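Moving a dining table up a narrow stairwell – take it apart or tip it?

Posted in Home & Moving, 29 April 2024

Jovita Hinojosa
Hi everybody, hoping somebody has been through this. We're moving to a second-floor apartment in Ternbridge and I have a solid wood dining table I love way too much to leave behind. It was my aunt's, it's 70 inches long, and it weighs about as much as a small horse. The stairwell has a turn halfway up with a low ceiling over the landing, and I've already watched the neighbors get a love seat wedged in there for most of an afternoon.

My brother says tip it on its side and just go for it. My husband wants to take the legs off, but they've been on there since before I was born and I'm scared we'll crack something. The bolts look rusty on at least two of them. I got one quote from a moving company and they wanted $518 for the table alone, because it counts as a "specialty item." I could buy a new table for that! (Not one I'd like, but still.)

So do we take it apart or tip it? And how do you keep the top from getting scratched? It has an oil finish and it marks if you look at it wrong.

Solís
Take the legs off. We moved a table very much like yours in February and I put off doing the legs until the night before, which was dumb, so please start now.

What worked for us, more or less in order:

Put a blanket down on the floor and get the table upside down on it. You need two people for this and three is nicer. Don't drag it over, lift it.

Take a picture of each corner before you touch anything. Then put a piece of painter's tape on every leg and on the corner it came from, same letter on both. Old tables were fitted by hand a lot of the time and the legs really do not swap around.

Spray the bolts with penetrating oil and walk away. I mean overnight. Wipe up anything that drips on the wood, because it stains. The next day use a wrench that fits, a six-point socket if you've got one, and go slow. If a bolt squeals and won't budge, spray it again and give it another night. I had one that took three rounds and then came out like nothing had ever been wrong with it.

Look for glue. If there's a line of old brown glue where the leg meets the frame, stop there and ask somebody who fixes furniture. We had a guy at Prititwood look at ours and he didn't charge us a thing for it.

Keep the bolts and washers in a zip bag and carry that bag in your own pocket or purse. Not in a box. We found ours in the bathroom stuff two weeks later and ate on the couch until then.

For the top, use clean cotton sheets first and then moving blankets over that. Don't put plastic wrap right on an oil finish – it can trap moisture and leave cloudy patches, and on a warm day it gets gummy too. Then tape the blankets to each other, never to the wood.

tirnurel_mike
just tip it. I did it with 5 guys and a pizza, took ten minutes. scratched the wall a little but that's the landlord's problem lol

Marguerite
I'd go with Solís on this one, and please don't listen to the pizza guy if you want your deposit back. A couple more things from me, I've moved more times than I care to say.

Measure the stairwell at the turn. You want the width, the height over the landing, and the diagonal. Then cut a piece of cardboard to the size of your tabletop and walk that up the stairs. It feels silly but you'll find out in two minutes if the top goes around standing on its long edge or has to go up on end.

Get forearm straps, they're cheap and your back will thank you. The taller person goes on the bottom.

Once it's upstairs, live with it bare for a day or so before you load it up with stuff. I keep my table pretty clear anyway, and it saves me from the big pile in the middle.

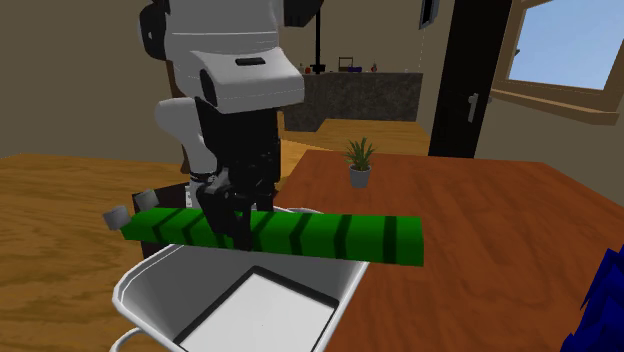
Scratches and dull spots after the move
You'll get at least one, so don't cry over it. For light marks, rub in a little of the same oil that's on there, with the grain, using an old T-shirt, and let it sit a bit before you buff it off. Try it on the underside first. Lay the used rag out flat outdoors until it's dry, because oily rags can catch fire all by themselves when they're balled up. For deeper ones I'd wait until you're settled in and do the whole top at once.

Good luck with the move, Jovita! Let us know how those rusty bolts go.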